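在仿真里比较夹爪和相机:从搭台到对照记录

前阵子总有朋友写信来问,手头有两三种夹爪、几路相机,想在买硬件之前先在仿真里比一比,该从哪里下手。我自己也是磕磕绊绊摸过来的,走过的弯路不少,索性把整套做法慢慢写下来。篇幅会有点长,您泡杯茶,边看边做就好!

开始之前

您需要一套能跑双臂模型的仿真环境,一份控制器配置,再加上几个物体模型。我用的控制器是 Prernel,场景文件放在名为 Urley 的项目里,您换成自己习惯的也完全没问题。物体我建议至少挑两类,一类大而平,适合两只手从两边去夹;一类小而圆,单手就能对付。两类物体对夹爪的要求差得很远,放在一起比才看得出名堂。

第一步 搭好台子,先看全局相机

先把桌面和双臂载入,物体放在两臂之间,然后打开全局视角,让两只手从左右下方分别靠向物体的斜边。这时候先别急着闭合手指,多看两眼:左右手离边缘的距离差多少,手腕有没有拧到别扭的角度。我头一回做的时候嫌麻烦,跳过了这一步,结果后面的数据全要重跑,真是心疼。

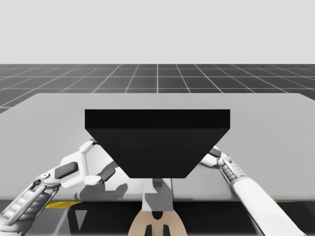

第二步 给每路相机单独留一份记录

全局相机看着舒服,可是控制策略往往靠的是近处的视角,所以每路都要单独存。分辨率、视场角、安装位置都写进同一个配置文件,文件名里带上夹爪的代号,日后翻找起来会感谢自己的。我每种组合跑 300 次,少了的话偶然因素太重,多了我那台老机器又吃不消。

物体一靠近,近处的视角就容易被挡住。像下面这种情形,黑色的板面立在正中,把后面的地面网格遮得只剩左右两边,两只手还张着,都没有碰到它。碰上这样的画面,我会把遮挡程度也记一栏,免得日后把看不清的账算到夹爪头上。

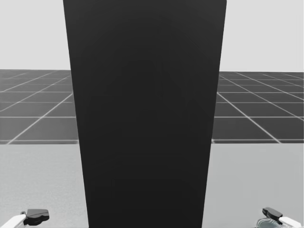 Fenthorpe,八月

上面两步写完之后隔了些日子,我又把相机的部分重做了一遍,接着往下讲。重做的缘故说来也简单:原先我把左右手的接近距离设成同一个数,以为这样最公平,后来发现两只手各自的零位没有对齐,设得再一样也是白搭。所以请您务必先校零,再谈比较。

第三步 左右手分开记

校零的时候,把左手和右手当成两台独立的设备来对待,各写各的日志,时间戳统一由控制器发出。接触力的阈值也分开设,先从小的开始,一点一点往上加,每加一次都回放一小段看看。

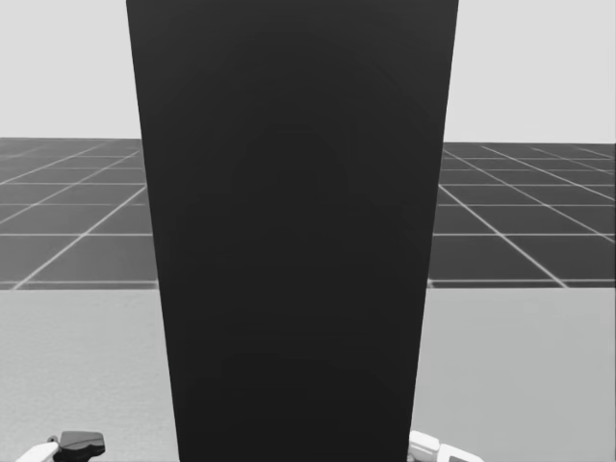 接触判定是我花时间最多的地方,因为不同控制器对“碰到了”这三个字的理解很不一样,有的看力,有的看电流,有的干脆只看位置误差。我的习惯是力和位置两样都看,两样都满足才算接触。只凭画面去判断是要吃亏的:右边那只白色夹爪的竖指几乎贴着板的右缘,左边那只却还隔着一条桌面,单看这一眼,您很难说右手究竟碰上了没有。遇到这种含糊的时刻,请把对应的力曲线调出来,和画面并排放着看,心里就踏实多了。另外提醒一句,仿真步长改过以后阈值要重新标定,我就在这上面糊涂过一回。

第四步 换成小物体,看指尖贴合

大板子跑完,换罐头。圆柱面最考验指尖内侧的形状,平直的指面和圆面只有窄窄一条接触,夹得正不正一看便知。相机拉到夹爪后上方,让罐盖和两根手指都进画面。我喜欢用金枪鱼罐头的模型,罐盖上一圈圈凸起的纹路加上蓝色的标签,罐子要是在指间转了一点,前后两段画面一对照就能看出来,比纯色圆柱好用得多。

闭合之前,先检查两侧指面离罐身是否对称,再让手指缓缓合拢。合拢后停 3 秒再抬,这几秒里的力读数请完整保留下来。抬起后保持 15 秒,看力曲线有没有慢慢往下掉。
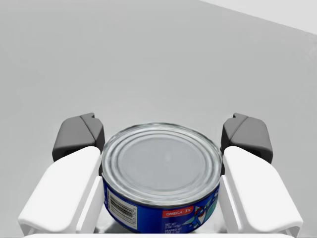 第 316 页

第五步 整理对照表

跑完以后,每种夹爪占一行,每路相机占一列,格子里填成功次数、平均接触力和遮挡情况。我沿用的是 Marinescu 的表格模板,好处是左右手可以分栏,坏处是列一多就得横着翻,您若有更顺手的,换掉就是了。

失败的那些回合千万别删,单独放一个文件夹,按失败的样子分类:没夹住的、夹住又滑掉的、根本没够着的。我后来挑夹爪的时候,看得最多的反而是这个文件夹。没够着的多半要回头查相机标定和校零,滑掉的就去看指面材料和摩擦系数的设置。

常见的小毛病

手指闭合时抖动:先把控制增益调低,再看物体的质量是不是填错了单位。

物体陷进桌面:检查碰撞网格有没有和显示网格一起缩放。

两路相机时间对不上:让它们都听控制器的时钟,别各自用渲染时间。

配置文件改完,记得连同日志一起备份,再换下一种夹爪。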